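Print runs, drop points and the cost of a free paper

Grunevent is a free print magazine covering music, housing and local government in Dumdale. It appears four times a year and the next issue is due in November. We spoke with its distribution editor, who asked to be identified by role only, at the magazine's office on Adams Street shortly after the last bundles had gone out.

The current issue has 72 pages, up from 48 when the magazine started. The editor says the page count is set by the press and not by the amount of copy. "We print in sections of eight. If we have copy for 67 pages we either cut three or find five. Usually we find five, and usually that means a longer letters section."

Copies go to 148 drop points. These include record shops, cafes, two libraries, a launderette and the waiting room of a bicycle repair shop. Each point has a line in a spreadsheet with the number delivered, the number left after two weeks and a short note on where the stack was placed. Placement matters more than the type of venue, according to the editor. "A stack by the door at waist height goes in four days. The same stack on a windowsill behind a plant is still there when the next issue comes."

Returns are collected and weighed, not counted. The editor keeps a reference weight for a bundle of 50 and works back from that. Points that return more than half of their copies twice in a row are cut to a single bundle, and after a third time they are dropped. 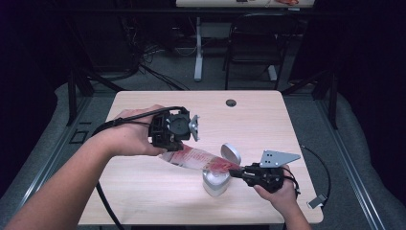
Hands at work over a small container with its lid open.

The magazine moved its subscriber list to Flendo, a mailing service, last year. There are 218 paying subscribers, most of them outside the city. They pay for postage and a small margin on top. "It covers the envelopes and part of the proofreading. It does not cover the press."

Advertising does. Grunevent sells no more than 12 pages of ads per issue and does not sell the back cover, which is always given to an illustrator. The editor was asked whether that limit had ever been under pressure. "Every issue. The back cover is the most expensive page in any magazine and we give it away. I have done the sum and I would prefer not to do it again."

On the question of a website, the position is plain. Articles go online six weeks after print, without the listings, which are out of date by then. There is no comment section. An earlier one was closed after the spam filter began to hold back real comments and let the rest through.

Ink and paper take up most of the conversation. The magazine uses uncoated stock, which absorbs more ink and dries more slowly -- the press needs an extra day before folding. Dark photographs have to be lightened before they are sent or they print as solid blocks. "Our first cover was a night shot of the bus station. It came back black. People thought it was a statement."

The delivery route is divided into five loops, three done by cargo bike and two by car. The longest takes most of an afternoon. New drop points are added only if they sit on an existing loop, and requests from elsewhere go on a waiting list. Shops that want to be considered should write to the office with their opening hours and a note of where the stack would go.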